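Waiting Rooms and Other Holy Places

23/10/2023

So I've been putting off writing this one. I kept telling myself I would sit down when I had something wise to say, and the wise thing never showed up, so you're getting the messy version with my second cup of coffee next to me.

Back in March I asked God for an answer about whether we should stay in Drirkatham or move out to Brindthorpe to be closer to my husband's folks. I asked very politely. I even fasted on it for a day (okay, until supper). And then I waited for the peace that people at church always talk about, the kind that settles over you like a warm blanket and tells you which house to buy.

No blanket. The weeks went by and I got crankier and crankier, and I started treating my morning prayer like calling the cable company. Are you there? Am I still in line? Can I speak to someone about my case?

Then one morning I was reading Psalm 27, and I got to the last verse, the one that says to wait on the Lord and be of good courage. I must have read it a hundred times in my life. I had it on a mug once! But I had always read the waiting as the boring bit before the real thing started, like the previews before a movie. And David says it twice in the same verse, as if he knew I'd skip it the first time. 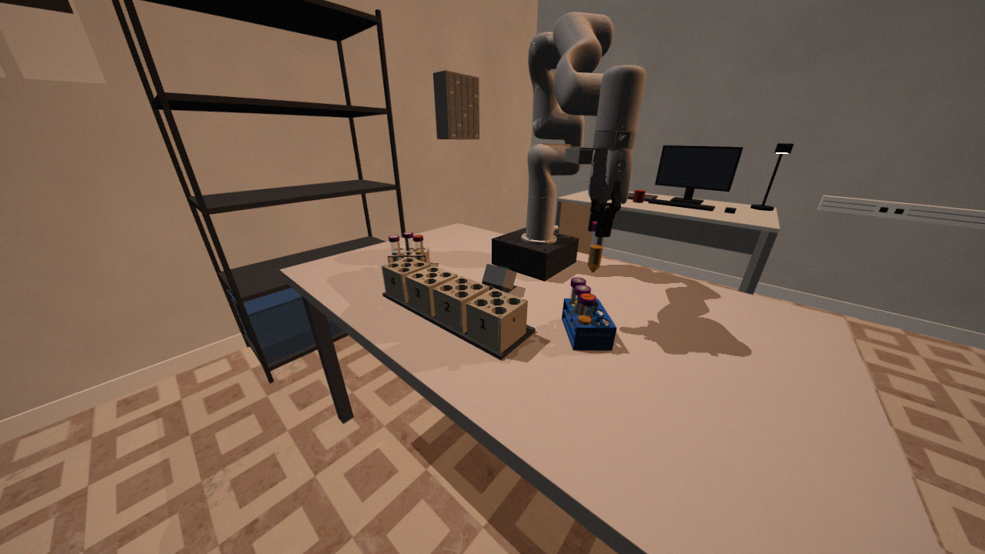 How do you keep praying when you don't hear anything back?

I make it small. On the bad days I read one psalm out loud, say the Lord's Prayer slowly, and tell God one true thing about how I feel, even if the true thing is that I'm mad at him. Then I get up and make lunches. Some mornings it takes me four minutes, and I've stopped feeling guilty about that.

The other thing that helped was a little notebook. I picked it up at Marinho, the stationery place next to the bakery, and I started writing down what I asked for and leaving the other side of the page blank. I'm on page 22 now. Plenty of those blank sides are still blank. A few have things written on them that I never would have connected to the prayer if I hadn't seen the two sides next to each other – a phone call from my sister-in-law, a sermon I nearly slept through, a casserole.

I also went on the quiet weekend at Prernis, which I'd been avoiding for years because I talk too much and was scared I would be the one to break the silence. (I did. I said "bless you" at breakfast to a lady who sneezed, and then I said "sorry" on top of it.) There were 60 of us walking around a wet garden not speaking, and by Saturday night I noticed I'd stopped asking about the house. I was just sitting there with God, the way you sit on a porch with someone you've known forever.

We still haven't decided about Brindthorpe, by the way. There's a place for sale with a big kitchen and a terrible bathroom, and we're going back for another look after Thanksgiving. If you're the praying kind, add us to your list, and tell me in the comments what you're waiting on so I can put you in the notebook too.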